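Notes from the Plug Table

Pruladthorpe Neighbors' Newsletter, December 5, 2020

Dear all,

I promised in September that I would write something about the plug table once it had found its feet, and then the fall got away from me, as it does. Rodica Marinescu has now reminded me twice, very kindly, the second time with a plate of walnut cookies in her hand, so I am sitting down with my tea to do it properly.

For anyone who has moved in lately, the plug table began with a drawer. Dorin and Rodica were clearing out the back bedroom and found that one whole drawer of the dresser had filled up with adapters, cords and chargers over the years, most of them belonging to things they no longer owned. Dorin wanted to throw out the lot. Rodica wanted to keep the lot. They brought the drawer over to the meeting house, the entire drawer, and tipped it out between the coffee cups, and by the time the coffee was finished there were six of us sorting and everybody had confessed to having a drawer of their own at home.

So that is what we do. You bring your tangle, we sit down with it together, and you go home with what you need and no more. What you don't need goes on the swap shelf or to the recycling point on Fidano Street. Since September, 179 households have been through, and Petrică Bogdan, who can't see a pile of anything without wanting to know how big it is, has entered 1,164 separate items in his green book. I asked him what counts as an item and got quite a long answer.

We lay everything out on a tablecloth now, the white one with the gray line drawings of leaves and the orange flowers. Luminița Bălan brought it from her mother's house, and I was against using it at first (I am always against using nice things for dusty jobs), but she said it had spent thirty years folded in a cupboard and would be glad of the outing. It does make a pleasant afternoon of it. There is something cheering about sorting out your cords over a lot of blossoms.

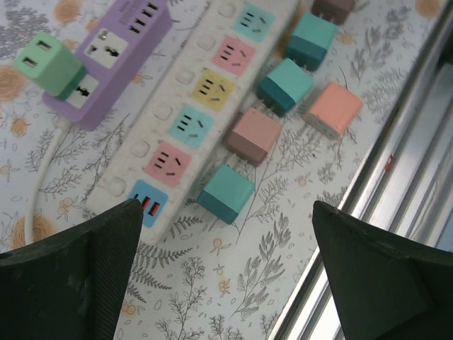

A good many of you have asked about the cube adapters, which have become the great favorites of the swap shelf. They are the little square ones in mint and teal and pink, and I do understand the appeal. They sit neatly in the hand, and the children like to line them up by color, which has turned out to be a perfectly good way of keeping them off the floor. Zuzanna Tomaszewski's two have invented a sort of shop with them. I was sold a pink one for four raisins.

Now, a word about the colored power strips, because there has been some discussion. I had only ever owned the plain sort myself, the kind that goes behind the sofa and is never seen again until the vacuum cleaner finds it. The long white one with the colored outlets has changed my mind a bit. When every outlet is a different color, or nearly, you can tell a person on the phone which plug to pull out. Luminița tried this with her husband. "The yellow one," she told him, and he pulled out the yellow one, and she says it was the first time in their marriage that the right lamp went off. Two of the colors come around twice on that strip, so you do have to say which pink you mean, but I think most households could manage that.

The long one also has a row of switch buttons down the side. If yours at home has separate switches, do please find out which one belongs to which outlet before you start relying on them. I say this as someone who spent a whole evening charging a phone that wasn't charging. A dot of nail polish or a bit of colored tape will do nicely.

The purple strip is the shorter of the two and has its champions as well. Petrică is one. He likes a short strip on a desk and a long one along a wall, and he will tell you why if you have the time. It has USB ports at one end, so you can charge a phone without hunting for the plug that came with it, and I can see that being handy by a bed. I will stay out of the argument. I will only say that I measured my own kitchen shelf before choosing, which I had never once done before, and that it saved me a trip back.

Several people wanted our sorting method written down. I am not sure it deserves the name, but this is more or less how an afternoon goes.

We start by spreading everything out flat. It sounds like a small thing, but a cord in a heap looks like a problem and a cord on a tablecloth looks like a cord. Then the power strips go down first, in the middle, and the loose plugs go in a row in front of them where you can see their faces. We put like with like as far as we can. After that we go along one by one and ask what it belongs to. If the owner knows, it gets a label. If the owner thinks for longer than it takes to pour a cup of tea, it goes in the maybe box. The maybe box goes home with you for two weeks, and whatever you haven't missed by then comes back to us.

Labels are paper and string for the time being. We went through the sticky ones Zuzanna ordered from Dirotano in a single afternoon – they were lovely, but half of them came off in people's pockets and one was found on the cat. Paper and string will see us to the end of the winter.
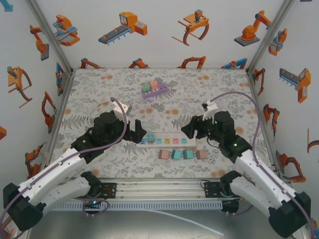
I should also pass on a few sensible things, as Dorin has asked me to and he did work with wiring for most of his life. Please don't plug one power strip into another, however short of outlets you may be at this time of year. Please don't run a heater off one at all. If a plug has a cracked shell or a bent prong, bring it to us and we will see it on its way to Fidano Street, but don't put it back in the drawer for someone else to find. And have a look behind the big furniture before the tree goes up. He says he has seen things behind bookcases that he would rather not describe in a family newsletter.

He would like it known too that a full strip is not a thing to be proud of. This was aimed at me, I believe. I have since given up the second lamp in the hall and I don't miss it, or not very much.

About the swap shelf: it has moved from the window to the wall beside the coat hooks. The light was fading the boxes, and people were leaving gloves on it. Please take whatever is useful to you, and leave the boxes in some kind of order. If you bring a strip in, write on a bit of paper how long the cord is. That is the first thing anyone asks, and we have been holding them up against Petrică, who is getting tired of it.

We had hoped to have the new shelves up by now. The wood came from Bailly in good time, and it has been leaning in the corridor ever since, waiting for a dry day and for somebody with a better drill than mine. If you have such a drill, or know where one lives, do speak to Rodica. The shelves will give us room for 50 boxes, and I can't tell you how much easier it will be when the long cords have a place of their own and aren't sharing with the extension reels.

The tin by the door has brought in 2,824 in small coins and notes, which Luminița has sat and rolled up twice now without complaint. Most of it will go toward a second table, a proper folding one, so that the children's shop and the grown-ups' sorting needn't go on competing for the same stretch of cloth. Anything left over will go on tea. We drink a great deal of tea.

Thank you to everybody who has carried in a bag or a box or, in one case, a wheelbarrow. Thank you to Zuzanna for the lemon cake, and to her youngest for finding the charger for my old radio, which I had given up on completely and which was in the maybe box the whole time. I have it on as I write this.

We will be going through the holiday lights next. Bring them tangled, we don't mind, but do bring the spare bulbs along if you have them, and put your name on the bag. Last year three of us took home the same kind of white ones and I am still not convinced that mine are mine.

With warm wishes to you all, and a particular hello to the new people on the top floor,

Your neighbor at number 9

P.S. The tablecloth goes home with Luminița for washing after each session. If you spill something on it, please tell her then and there. She is very nice about it, and coffee comes out much better on the first day.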